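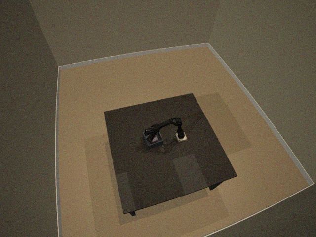
Zwischenbericht Tirneo, Arbeitspaket 2: Vormachen per Fernsteuerung
An: Pauline Clegg, Programmleitung Vornell

Liebe Frau Clegg,

bis Ende September liegen 569 Vorführungen in der Simulation vor, allesamt von Hand ferngesteuert. Im Antrag stand, eine ungeübte Person lerne das in 30 Minuten. Den Satz habe ich geschrieben, und ich war vermutlich die ungeübte Person, an die ich dabei nicht gedacht habe. Realistisch ist fast ein Arbeitstag, bis der Greifer ohne Umwege in den Behälter findet und der Behälter dabei stehen bleibt.

Das Licht in der Simulation haben wir absichtlich gedimmt und Bildrauschen dazugegeben, damit das Modell später nicht an einer gewöhnlichen Werkhalle verzweifelt. Verzweifelt sind vorerst die Bediener. Carol Pearce hat deshalb die Steuerung verlangsamt – seither beschwert man sich über das Tempo, was ich als Fortschritt verbuche.

Offen ist der Umzug auf den echten Arm bei Risano. Er verschiebt sich um vier Wochen, das Budget bleibt davon unberührt. Die Vorführungen mit Kollisionen würden wir gern behalten und getrennt ablegen; dafür bräuchten wir Ihre Zustimmung zum geänderten Datenplan im Anhang.

Mit freundlichen Grüßen
Projektbüro Tirneo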